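Plustlow Home Blood Pressure Monitor, Upper Arm, with Two-User Memory

If your doctor has asked you to keep an eye on your numbers between visits, you already know how easy it is to let that slide. The Plustlow was put together with that in mind. You slip the cuff on, press one big button, and sit back while it does its work (please do sit back, and put both feet on the floor, it really does make a difference to the reading!).

The monitor keeps 200 readings for each of 2 users, so couples can share it without mixing up their results. Each reading is saved with the time, and the screen will show you an average of your morning readings and your evening readings if you hold down the memory button. The numbers are large and dark, and we've had many kind notes from customers who can read them without hunting for their glasses first.

A word on cuffs, as we get more calls on this than on anything else. A cuff that's too small will usually read high, and one that's too big can read low, so do take a minute with a soft tape measure before you order. Measure around your bare upper arm, halfway between shoulder and elbow. The standard Drelau cuff comes in the box, and the large one is sold separately. Roll the sleeve up only if it's loose; if it bunches tightly, take the arm out of it altogether.

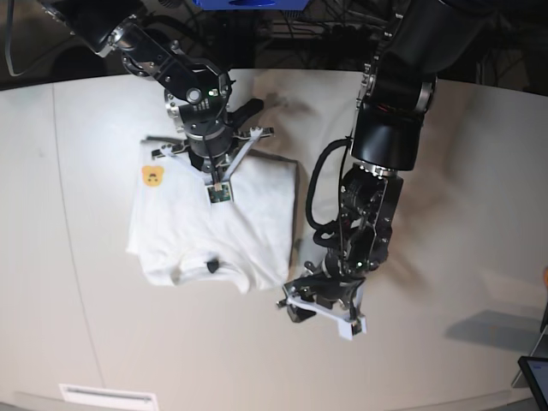
Photo: Renji Maruyama

The Drelau cuff has a soft fabric cover that comes off for hand washing in cool water. Take the air bladder out first, let the cover dry flat, and please keep it out of the dryer. Replacement covers are on our accessories page, and Mateja Živković in customer care is always glad to help you match one to an older cuff.

In the box: monitor, standard cuff with air tube, four AA batteries, zippered storage pouch, paper log book with room for 50 entries, printed guide in English and Spanish. A wall adapter is optional.

Item number: 278
Warranty: two years from date of purchase

This monitor is meant for adults at home and doesn't take the place of a visit with your doctor. If you're pregnant or have an irregular heartbeat, ask before relying on any home monitor, and never change your medicine on the strength of a reading alone.

Page updated April 18, 2022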